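Keep the small repair shop

The council in Avley wants to turn the last row of workshops behind the station into parking. There would be room for 60 cars. I think this is a mistake, and I say so as someone who drives.

There are four businesses left in the row. One mends shoes, one sharpens tools and sells bicycle parts, and two deal in household goods. Sunari, the larger of those two, will re-cover a chair or take up a coat for less than a new one costs. I have used it for over 20 years and it has never been smart or quick. Last October I waited 30 days for a zip.

People say we can buy these things cheaply now, so why mend them? A sofa or a winter coat is cheap only if you leave out the cost of getting rid of it. In Ganildale, where the workshops went first, the tip now has a queue on most mornings and a good part of what goes in could have been used for years. 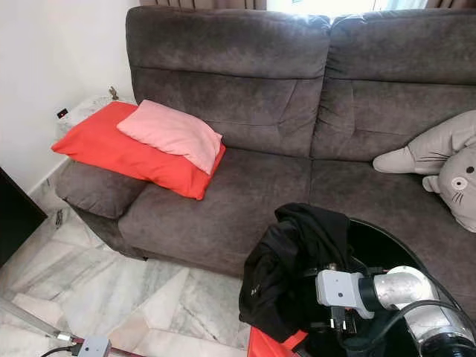
A sofa, and clothes hangers by the rail: ordinary things at home.

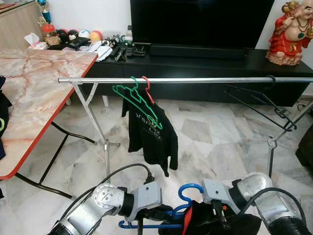

The council's answer is that menders can move to the Degefa estate on the ring road. They can, if they pay the higher rent and if their customers have a car. Many of the people who most need a cheap repair come in on the bus with the thing in a bag. The estate has no bus stop -- it was promised one and did not get it.

The petition stood at 2,514 names when I signed. I would like the council to read it before the plans go any further, and to put in writing what rent the four shops would be asked to pay. If parking is short, the top floor of the multi-storey is shut for want of a lift repair. Mend that first.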